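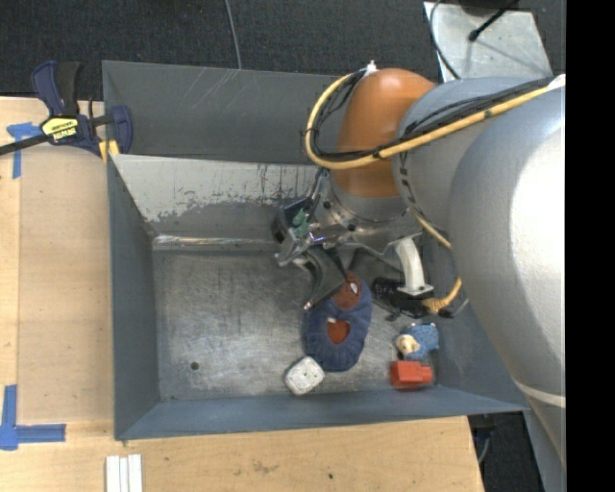
Chapter 4
Grasp Planning in Clutter

4.1 The problem

A planner that works well on a single object in open space often fails once the same object lies in a bin. The walls limit the directions from which the wrist can come in, neighboring items block one or both fingers, and the arm hides part of what a fixed camera would otherwise measure. This chapter treats the software that sits between the depth image and the motion command: segmentation, grasp sampling, collision checking and ranking.

We assume the reader has completed the exercises on rigid transforms and has a calibrated camera-to-base transform at hand. An error of 4 mm in that transform will spoil most of the results below.

Bin geometry enters the planner as a fixed mesh. Sloped walls, as in the metal bin at the head of this chapter, leave more room for the wrist near the rim than near the floor, so clearance must be checked along the whole approach path and at the final pose. Cables routed outside the arm are a separate matter. They change shape as the joints turn, and a rigid collision model does not cover them. In this book they are handled with a padded volume around the wrist - a crude method, but a cheap one.

Bare metal floors return noisy depth. Small items, such as the white rounded square touching the navy-blue fabric item, may merge with a neighbor when segmentation relies on depth alone. Section 4.3 adds color edges to the cost function.

4.2 Sampling and ranking

The reference planner, Tato, draws 300 candidate grasps per cycle. Candidates that collide with the bin mesh are dropped first, since that test is the fastest. Those left are scored by the method of Nikzad and Ghaffari, and the best 10 are passed to the motion planner in order.

Let g be a candidate grasp, given by a position p, an approach vector a and a finger opening w. The score is written

S(g) = Q(g) - k C(g)

where Q is the contact quality, C is the clearance penalty and k is a positive weight set by the user.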